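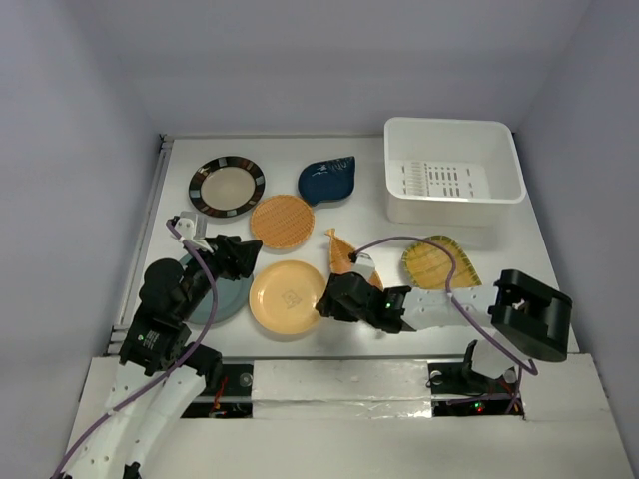

Two-arm cell with printed links, dishes and mats set out in front of the rack basket.

Home Workshop Notes Projects Opinion Archive About

Build the Walls First

By Garnet Gauthier

Most home builders spend their money in the wrong order. The arms come first, then better arms, and the table they stand on is whatever was in the garage. I did it that way on the first Nostine cell and lost most of a winter to it. For the second I built the enclosure before I ordered a single servo, and I would argue for that order to anyone with a limited budget.

The arms are ordinary. The links are white printed parts with small round holes through them, the joints are hobby-grade servo modules, and the cable is purple because the Jarman counter had a spool of it. None of this is precise. Backlash at the gripper is several times what I would accept on a machine tool. A better gearbox would reduce it, at a price that would have ended the project.

A fixed box costs far less. White walls on both sides and a plain back wall give the vision code very little to misread. A slotted aluminum rail along the left edge gives me something straight to measure from, and both arm mounts sit on one base panel. When calibration drifts, I know the drift is in the arms, and I can correct for it in software. On the old open bench I never knew which part had moved.

The task matters as well. Blocks are popular for first tests, and they flatter a gripper. I prefer tableware. A round plate has a low rim and no obvious side to grab. A leaf-shaped dish has a point and a curve, so the approach angle has to be chosen. A woven mat lies nearly flat and punishes any error in height. In my last logged run of 200 attempts on the Flotamitz controller, 92 ended with the item in the basket. With blocks I had a much higher number and learned very little from it.

The usual objection is that an enclosure hides problems a real kitchen will expose. I accept that. A system that fails in a clean box will fail in a kitchen too, and the box is where the fault can be found. Openings in the base panel leave the wiring exposed, which looks unfinished. I have replaced 8 connectors through them since June and have no plans to fit covers.

The Gulter forum will tell you to start with a 2000-dollar arm. Start with the walls and a straight rail.

Filed under: Opinion, Robotics, Shop Builds

Search this site Enter keywords Go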